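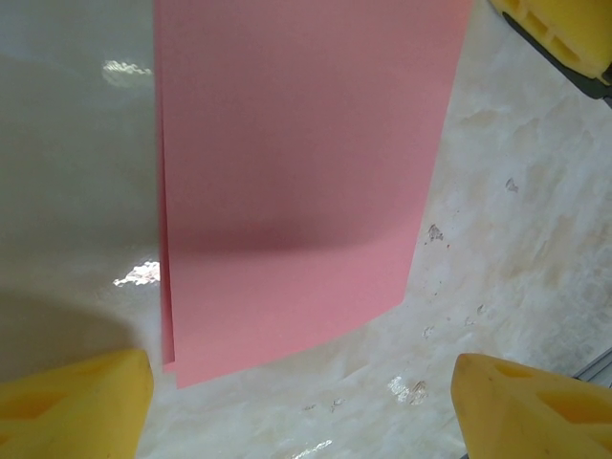

4. Pothole form and flood exposure in the Heko gorge

4.1 Setting of the surveyed reach

The Heko leaves the Dovance plateau through a narrow bedrock gorge and joins the Nasau below the last of its falls. Upstream of the gorge the channel is wide, shallow and floored by cobbles. Within the gorge it is confined between rock walls, and sediment is held only in pools, in clefts and behind fallen blocks. The change from one form to the other takes place over a short distance and coincides with the outcrop of a hard, massive schist whose joints run obliquely to the river.

The surveyed reach begins at the lip of the gorge and ends at the Pomare footbridge. It was divided into 12 sub-reaches at natural breaks in slope, as shown on the long profile (Figure 5, previous section). Sub-reaches were numbered downstream. Their lengths are unequal, and all values given below as densities have been normalised by the area of exposed rock and not by channel length.

4.2 Survey method

A pothole was recorded where a closed or nearly closed hollow in the bedrock had a rim that could be traced for more than half its circumference. Hollows formed wholly by the loss of a joint block were left out, as were hollows in loose boulders. Where two potholes had merged, they were treated as one if the dividing wall had been lowered to less than half the depth of the deeper hollow, and as two if it had not. This rule is arbitrary but was applied in the same way throughout the reach.

For each pothole the long and short axes of the rim were measured with a steel tape, and the depth was taken with a graduated rod from a bar laid across the rim. Depth to rock was recorded where loose fill could be probed or removed by hand. In the remaining cases the depth to the top of the fill was recorded and flagged as a minimum. The height of the rim above low water was surveyed with a total station from fixed marks on the left bank. The presence or absence of grinding stones was noted, together with the rock type of the largest stone and whether moss or lichen was present on the inner wall.

Fieldwork was carried out in October, when flow in the gorge is normally low but before leaf fall blocks the smaller hollows. Work in the two sub-reaches nearest the falls was limited to the left side, as the right wall could not be reached safely without ropes. The stage recorder at the footbridge ran without a break during the survey.

4.3 Distribution

The survey recorded 961 potholes. They are not spread evenly. Density is lowest at the head of the gorge, rises sharply where the bed steepens and then falls again in the long pool above the footbridge, where little rock stands clear of the water at low flow. Low density in the pool should be read with care - submerged hollows could be felt with the rod but could not be measured to the same standard, and they have been excluded.

Most potholes lie on gently sloping rock benches beside the low-flow channel. A second, smaller group is cut into the downstream faces of rock ribs that cross the channel. Members of the second group tend to be deeper for a given rim width, and many are open on one side. They are also more often aligned along joints. On the benches, by contrast, joint control is weak and the hollows are close to circular in plan.

The ratio of depth to mean rim diameter increases with size for small and medium potholes. For the largest it levels off and in some sub-reaches declines. The decline is strongest where walls have been breached, which suggests that widening by merging becomes more important than deepening once neighbouring hollows meet. A similar pattern would be produced if deep fill protected the floors of large potholes from wear, and the present data do not separate the two effects.

4.4 Height above low water

Rims were grouped by height into five classes. The lowest class is covered by ordinary winter flows. The highest is reached only during large floods, and the stage record at the footbridge is too short to give a reliable return period for it. Grinding stones are common in the lower three classes and rare in the upper two. Where stones do occur at height they are usually angular, carry lichen and appear to have fallen from the gorge wall.

Moss on the inner wall was used as a simple sign of inactivity. It is absent from nearly all potholes in the lowest class and present in most of those in the highest. The change between these states is gradual on the left side. On the right side it is abrupt, and is marked by a band of bare rock that can be followed through several sub-reaches. The contrast may reflect shade and seepage as much as flood exposure, and moss has therefore not been used to date any surface.

A subset of 28 potholes was chosen for repeat measurement. The sites cover every height class and both channel positions, and each has a pair of brass pins set into the rim so that the measuring bar can be returned to the same place. Baseline depths were completed and checked on 1 Dec 2022. No rate of deepening can be given from a single set of readings.

4.5 Sources of error

Rim position is the main source of uncertainty. On smooth benches the edge of a hollow passes gradually into the surrounding surface, and two observers placing the tape separately did not always choose the same line. The disagreement affects diameter more than depth. It is greatest for shallow, saucer-shaped hollows, which are also the forms most likely to be missed altogether.

Errors in rim height are small by comparison with the width of the height classes. Low water itself varied slightly during fieldwork, and all heights were reduced to the lowest stage recorded at the footbridge in that period. The correction assumes that the water surface rose and fell equally along the reach. This is unlikely to hold at the falls, where the channel is tightly constricted, and heights from the sub-reaches on either side of them are marked accordingly in the data tables.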